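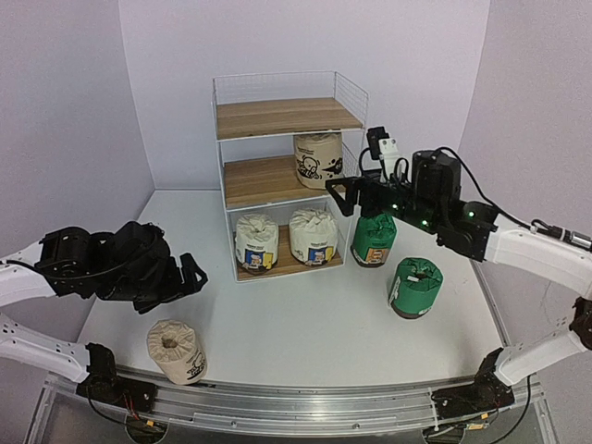

모두 바쁘신 중에도 오후에 시간을 내어 모여 주셔서 고맙습니다. 지난달보다 이야기가 길어졌는데, 휴지 하나를 두고도 할 말이 이렇게 많을 줄은 저도 몰랐네요. 빠뜨린 내용이 있으면 편하게 말씀해 주세요.

## 시크브리지 공동생활관 비품 정리 모임 (4월)

**참석:** Ekaette Tamuno(진행), Osaze Bassey, Temitope Iyamu, Faith Lukumay
**불참:** Bukola Ibrahim (메모로 의견 전달)
**기록:** Faith Lukumay

### 1. 지난 모임에서 넘어온 일

세탁실 문고리는 교체가 끝났습니다. 복도 게시판의 오래된 안내문은 Osaze 씨가 떼어 냈고, 압정은 사무실 서랍에 넣어 두었다고 합니다. 현관 우산꽂이는 아직 그대로여서 다음 달에 다시 이야기합니다.

### 2. 휴지 선반

오늘 가장 오래 이야기한 안건입니다. 흰 철제 틀에 밝은 나뭇결 판을 얹은 삼단 선반을 화장실 앞 휴지 자리로 쓰자는 데에는 모두 찬성하셨습니다. Temitope 씨는 색이 밝아서 좁은 복도에 두어도 답답하지 않겠다며 무척 반기셨어요.

문제는 어느 칸에 무엇을 두느냐였습니다. Ekaette 씨는 맨 위 칸을 비워 두자고 하셨습니다. 손 씻을 때 안경이나 열쇠를 잠깐 올려놓을 곳이 늘 아쉬웠다고 하시네요. 뒤와 옆으로 철제 난간이 둘러져 있으니 벽 쪽으로 물건이 넘어갈 걱정도 덜하다는 말씀이었습니다. Osaze 씨는 처음에는 위 칸까지 꽉 채우자는 쪽이었지만, 이야기를 듣고 기분 좋게 양보해 주셨습니다.

가운데 칸에는 곰 얼굴이 그려진 베이지색 포장 휴지를 오른쪽에 세워 두기로 했습니다. 세우면 윗판 밑면에 거의 닿을 만큼 높아서 그 위에 무엇을 더 쌓을 생각은 하지 않는 게 좋겠습니다. 그림이 귀엽다고 아이들이 먼저 집어 갈 것 같다는 이야기에 다들 한참 웃었습니다.

맨 아래 칸은 크림색 포장 휴지 자리입니다. Temitope 씨가 윗부분의 구겨진 포장을 말끔하게 펴서 다시 접어 둘지 물으셨는데, 어차피 뜯어 쓸 것이니 그대로 두자는 의견이 많았습니다. 초록색 포장 휴지도 같은 아래 칸 오른쪽 끝에 두면 색으로 구분하기 쉽겠다고 하여 그렇게 정했습니다.

**정한 내용**

- 위 칸: 비워 둠
- 가운데 칸: 곰 그림 포장
- 아래 칸: 크림색 포장, 오른쪽 끝에 초록색 포장
- 포장은 쓰기 직전에 뜯기

Bukola 씨는 메모에서 선반 아래 걸레질이 어렵지 않을지 걱정하셨습니다. 맨 아래 판이 바닥에서 조금밖에 떠 있지 않아 걸레가 들어가기 어려우니, 청소하는 날에는 휴지를 내려놓고 선반을 통째로 옮겨 닦기로 했습니다.

### 3. 다음 구매

Osaze 씨가 오군디페 상점에 들르는 길에 휴지 값을 알아봐 주십니다. 이번 구매분은 13묶음까지로 하고, 나머지는 창고 사정을 본 뒤에 정합니다. 베르베리 쪽 가게가 더 싸다는 말도 나왔지만 들고 오는 길이 너무 멀어 이번에는 넘어갔습니다.

### 4. 그 밖의 이야기

- 부엌 행주를 삶는 일은 Temitope 씨가 이번 달에도 맡아 주십니다. 늘 고맙습니다.
- 2층 화장실 전등이 가끔 깜박인다고 합니다. Ekaette 씨가 관리실에 전화하기로 했습니다.
- 차와 과자를 챙겨 주신 Osaze 씨께 감사드립니다. 생강 과자가 남아 부엌 찬장에 넣어 두었으니 편하게 드세요.

다음 모임은 5월, 오후 5시에 같은 자리에서 합니다. 우산꽂이에 대한 의견은 그 전에 Faith에게 알려 주세요.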